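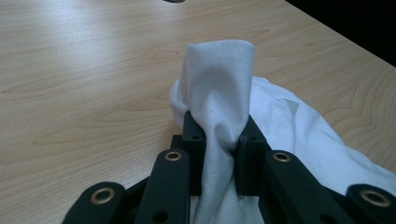
Figure 1. Gripper holding a fold of white perforated cloth, light wooden tabletop.

Nirklow: A Small Lander Study for an Icy Moon
Student project report, Piltorbridge

Introduction

When our group first sat down in March to choose a topic, nearly everybody wanted to do Mars, and we very nearly did. Then somebody brought up the icy moons of the outer planets, and we spent the rest of that afternoon (and a good part of the evening!) talking about oceans hidden under miles of ice, and by the end of it Mars had lost the vote. We named our mission Nirklow, and the little lander that rides along with it became Nimri. We are very fond of both of them by now, so please forgive us if that shows in places.

What the mission would do

Nirklow is an orbiter that carries Nimri to an icy moon and then stays overhead to pass its messages home. Nimri would settle on a flat stretch of ice, take a look at its surroundings, and melt a narrow hole into the surface to collect samples. We picked a target depth of 25 centimeters. That sounds very modest next to an ocean that lies miles below, but the top layer of ice on a moon like this gets battered by radiation, and we wanted material that had been at least a little sheltered from it.

Mass and power

The mass budget was the part of the project that took the longest and caused the most friendly arguing. We allowed 124 kilograms for Nimri, with everything on board, and 2,000 kilograms for the orbiter before fuel. Our first list of instruments went well over, so we lost a second camera and a seismometer that several of us had grown attached to. Sunlight is very weak that far out, and solar panels big enough to run a heated drill would have been far too heavy for a lander this size. We chose batteries instead, which gives Nimri five days of work on the surface.

The landing

There is hardly any air to slow down in, so parachutes are no help and the whole descent has to be done with engines. Our computer model, which we called Skundum, follows the lander from orbit down to the ice. The early versions ran out of fuel well above the ground, every single time, and it took us an embarrassingly long while to find that we had typed in the gravity of our own Moon. With that put right, the landings went much better, though rough ground is still a worry. Skundum treats the surface as perfectly flat, and real ice may be cracked and full of ridges.

Where we would go next

We would love to give Skundum a bumpy surface and let the lander steer around obstacles by itself. The radio link needs more work too, as we assumed Nirklow would be overhead whenever Nimri had something to send, and in a real orbit there would be long gaps. We presented the study at Piltorbridge on 25th May and got plenty of good questions, most of them about keeping the batteries warm. That section is being rewritten now, with a thicker layer of insulation and a smaller sample chamber to pay for it.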